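How to Clean and Organise Your Home Workbench in One Afternoon

Fladdale Workshop Notes
20 March 2021

When I moved into my present house I got a garage with a bench already built in it, and for two years I only put things on top of other things. In the end I could not find my own screwdrivers. I wrote down the method I used to repair this situation, and I now repeat it every May.

What you will need

Two cardboard boxes, a bucket of warm water, mild dish soap, two soft cloths, masking tape and a marker. Keep one afternoon free.

Step 1. Take everything off

I mean everything, also the jar with old nails. Put the tools on a blanket on the floor. If you leave a few objects on the bench, you will clean between them and the dirt will stay under them.

Step 2. Sort before you wash

The first box is for things that belong in another room. The second is for things you will give away or recycle. I had a full box of parts from a Kravets lamp which I had sold years before. Do not keep such parts.

Step 3. Wash the surface

Wipe from the back to the front with soapy water, then with clean water, then dry. For a wooden top you must use very little water. For a rubber mat, take it off and wash both sides. Glue spots come off with a plastic scraper, never with a knife.

Step 4. Decide your zones

Stand in your usual place and reach out your arms. Whatever you use each time should be inside this reach. Paint, spare screws and seasonal things can go higher or lower. Mark the zones with tape and work with them for one week before you fix any hooks to the wall.

Step 5. Bring the cables in order 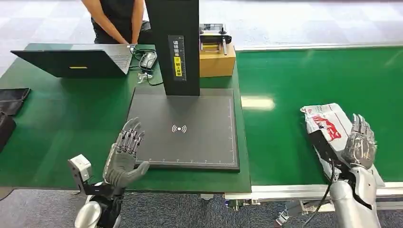
Reading time: 2 minutes

A laptop and a mouse on a green bench surface, with black cables lying in loops next to them, need more room than one expects. Lead every cable to the back edge and fasten it there with a soft strap, not too tight. Leave a little extra length for the mouse. Write on tape what each plug belongs to, and stick this label near the plug end.

Step 6. Put the tools back

Return only what has a zone. I keep small screws in a Gitoleck drawer set, but clean jam jars do the same work for less money. The boxes from step 2 should leave the garage on the same evening.

Next in this series: how to sharpen a chisel on a flat stone.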